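Clause Seven

The working group met in the small room at Brungate because the large one had been given to payroll. Five chairs, one wall display, one agenda item. The item was clause 7 of the house rules for simulated handling trials, which stated in full: "Scenes shall be realistic."

Ilse Boersma had written the clause two years earlier and no longer defended it. She had brought a replacement that ran to a page and a half.

"Read me the test," said Vaughn Calloway. He represented Pakmont, which bought the grippers and paid for the trials, and he disliked any requirement that could not be failed.

"A scene passes if a trained reviewer can identify the graspable rim of the target vessel from a single wrist view, with the scene lights as configured, without reference to the object list."

"Which reviewer?"

"Trained. Annex B says how."

"Annex B is blank."

"Annex B is in progress," said Ilse.

Gemechu Dinsa, who ran the simulator, had the trial log open on his laptop. The log held 367 runs. He had sorted them by outcome and then by light configuration, and he did not like what the second sort had done to the first. Failed approaches gathered under configuration 4. The arm closed early or closed on nothing, and the planner reported high confidence in both cases.

"I would like to show one view," he said. "It was rendered under configuration 4. The vessel model is unchanged from the other configurations. So is the surface."

He put it on the wall display and turned the room lights down. 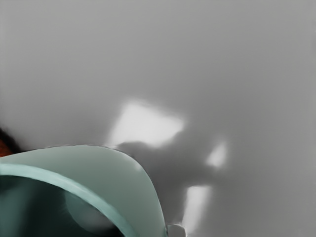 Configuration 4, single view. Vessel at lower left, bright patches on the surface to the right.

Kalliopi Kelmendi got up and stood close to the display. She had trained most of the reviewers at the Turitex site and had a habit of covering parts of a picture with her hand. She covered the vessel. Then she covered the three bright patches, one after another, and took her hand away.

"Where did it close?" she asked.

"On the big one," said Gemechu. "Fourteen centimeters off the rim, at surface height."

"There is nothing there."

"There is light there. The detector was trained on pale edges. It has the rim, it draws the rim correctly, and it ranks the rim second."

Vaughn wrote something down. "So the scene is defective."

"The scene is in conformance," said Ilse. "Under the old text and under mine. I can identify the rim. You can identify the rim. It's the aqua band."

"Then your test measures us."

She looked at her page and a half. It was true that every sentence in it had a person as its subject.

Loretta Mbeki had not yet spoken. She chaired the group, and her practice was to let a draft absorb as much damage as it was going to before she touched it. She asked Gemechu whether configuration 4 existed anywhere outside the simulator.

"It was measured at the Iwasaki cell in January. Low sun through the high windows. We copied the angles."

"And does the arm at that cell close on the floor of the cell?"

"That arm is scheduled off between three and four in the afternoon. The operators did that themselves. It isn't in any document."

No one said anything for a while. The ventilation cycled. Vaughn crossed out what he had written.

"I was going to ask for configuration 4 to be withdrawn," he said. "It costs us the acceptance figure. I want that in the minutes, that I was going to."

"It will be in the minutes," said Loretta.

They worked on the text until a little after six. The word "realistic" was struck. In its place the clause required that each light configuration be traceable to a measured site, that no configuration be removed on account of its failure rate, and that outcomes be reported separately for each. Kalliopi added a sentence obliging the reviewer to record the brightest region in the view as well as the target. Ilse objected that this doubled the form. Kalliopi agreed that it did, and the sentence stayed.

A further paragraph dealt with confidence. Where the planner reported high confidence and the gripper closed on no object, the run was to be entered as a safety finding, with the view attached. Gemechu asked if this applied to runs already logged. Loretta said a rule had an effective date and the log did not, and he should draw his own conclusion. He copied the failed runs into a new folder.

Annex B was assigned to Kalliopi. The afternoon shutdown at the Iwasaki cell was assigned to Vaughn, who would have to telephone the operators and ask them to write down what they had been doing.

"They'll think they're in trouble," he said.

"Send them the view first," said Loretta.

Ilse was the last to leave. She saved the draft with the old clause still visible beneath the new one, struck through in red, and went to find out who had locked the bicycle shed.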